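18 August 2018

I promised in June that I will write more about the collecting, and then I did not write anything for the whole summer. So I try to fix it now.

We are teaching the arm to pick objects out of a bin without telling it what the objects are. The network gets a picture of the bin, it proposes a place and an angle, the arm goes there, and we record if something was lifted or not. That is one example. To learn something useful we need a lot of them. Our first goal was 1,000 and I believed this would be the hard part. This morning the counter in the log says 2,552, and I already know it is too few.

Špela Kelmendi wrote the first version of the collecting program in one weekend, and most of it is still running. It is a simple loop. Take a picture of the bin with the arm out of the way, choose a grasp, go down, close, go up, take a second picture, compare. If the two pictures are different in the place where we tried, we call it a success. This comparison gave us more trouble than the whole arm. When an object is only pushed to the side, the pictures are also different, and the program was very happy with itself. For two weeks we were collecting successes which were only pushes. I found it when I was looking through the examples one evening with my tea, and I had to throw away that part of the set.

Now we also check after the lift, with the arm held high, whether the weight changed. For light objects this check is weak. Sorin Vukčević thinks we should label the doubtful cases by hand, and I think he is right, but I also know who will do this labeling. For the moment they get a separate mark and we do not train on them.

The second thing I learned is about randomness. In the beginning all grasps were random. It is honest data, but most of the attempts close on air, and the network learns very well how air looks. Then we let the trained network choose all grasps, and it became lazy. It found one way to take a long object near the middle and repeated this all day. So we mix. A part of the attempts is still random, another part comes from the network, and I change the proportion when I see the success rate move too much in one direction. Danica Atanasov asked me for the rule behind it. I do not have a rule yet. I write the proportion in the log each time, so that later someone can find out whether it mattered.

Objects are another story. It is easy to collect a thousand examples with the same things and to get a network which knows only these things. I keep a box under my desk which we call Rumora (it is the name of the cat of Zlatko Spahić, please do not ask), and everyone in the lab puts in it things they do not need anymore. Old parts, pieces of wood, broken electronics. I exchange the objects in the bin when I come in the morning and again before lunch. Long thin things are difficult if they are standing against the wall of the bin, because the arm must come close to the metal and the safety limit stops it. Flat things in the middle are difficult in a different way. I like to have both kinds together, even if the success rate looks bad on that day.

Also the bin itself must stay in its place. If it moves by a finger, the calibration is wrong, and the arm is still doing everything with full confidence, only a little bit next to the object. We use a clamp and I check it before each run.

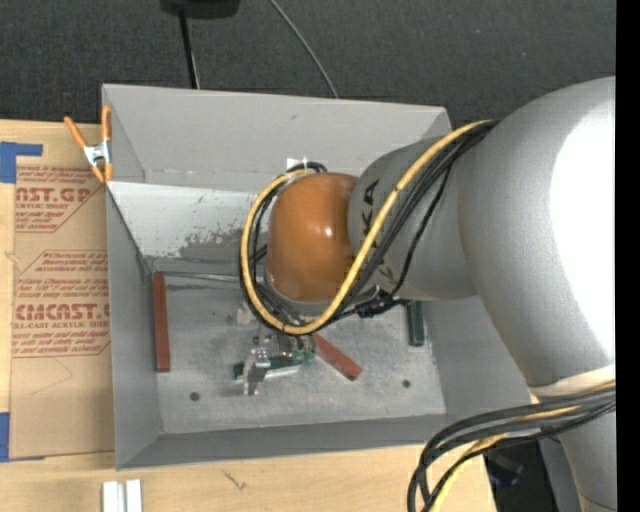

The longest run without a person touching anything was 9 hours. I would like to say it was longer, but cables are the limit. They turn together with the wrist, and after many rotations in one direction they become tight, and the controller gives an error. Špela added a step which unwinds the wrist after each attempt. It makes the loop slower, but we lose fewer runs, so in the end we have more examples per day.

Caoimhe Ní Mhurchú visited us from Odadine and asked why we do not do everything in simulation. We tried a little. The simulated objects were falling nicely and the simulated light was always the same, and the network trained there was surprised by dust. I do not say it cannot work. Maybe we did it badly, and she offered to send me their settings, so I will try once more when the real set is large enough to compare.

Next I want to repeat the same grasp several times on the same object, to see how often the result is different. If it is often different, then our labels of yes and no are too simple and we should store something like a chance instead. Danica has already changed the file format for this. I still have to convert the old examples, and the script for it stops in the middle with a message about a missing picture.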